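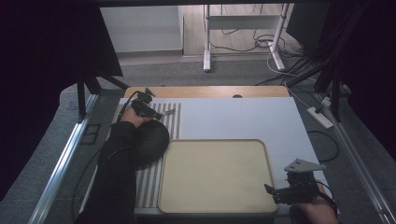
22 Jan 2020
By the module tutor, Home and Workroom Studies

Handout 4: Trays, folding and the tidy surface

Last week's reading made large claims for the tray. According to the Tumholm pamphlet, anything placed on a tray is "already half put away". I would like you to be suspicious of that sentence. A hat on a tray is a hat on a tray. It still has to go somewhere, and the pamphlet is vague on where.

What the tray does do is set a limit. A plain one with rounded corners and a low rim gives you an area to work to, and most people will stop filling it when they reach the rim. Whether that counts as tidying is a matter for the seminar. The Skatex catalogue sells trays in 13 sizes and calls all of them essential, which should tell you something about catalogues.

Soft things

Knitwear is the awkward case. Boxes and books have a shape of their own and keep it. A knitted hat or a rolled bit of cloth sits in a round lump wherever it is dropped, and from across a table you may not be sure which of the two it is. The usual advice is to fold in half, then in half again, and lay the fold towards you. Try it with a thick beanie. Mine opened up again before I had let go of it properly.

The Tsuji method (pages 16 onwards in your reader) prefers rolling. It claims a drawer of rolled knits holds more than a drawer of folded ones. The test behind this used one drawer, and as far as I can find it was done once. Read it, but don't quote it to me as proof.

Backgrounds

There is a bit in the reader about pattern. The argument runs that a dark item shows up well on a pale plain surface and gets lost on a busy one. I half accept this. Grey and white stripes are busy enough, yet a dark hat on them is perfectly easy to find. The writer seems to have had small things in mind - buttons, pins, hooks - and then stretched the point to cover everything in the house.

The Nernunville survey

Some 329 households were asked whether they owned a tray used only for sorting. 61 said yes. The survey then tells us these were the tidier homes, on the word of the people living in them. No one went round to look. Please keep this in mind when you reach the chart, as it is a handsome chart and easy to believe.

For next week

Bring one soft item and one tray, any size. Place the item beside the tray, then on it, and write a short paragraph on what has changed, if anything. "It looks nicer" will not do unless you can say to whom.

The longer essay is due in April. Titles are on the board outside the workroom - please don't ask for a new one until you have read them all.

Related items
Handout 3: Drawers and what they hide
Handout 5: Hooks, pegs and the back of the door
Reading list: Folding against rolling
Notes on writing up a household survey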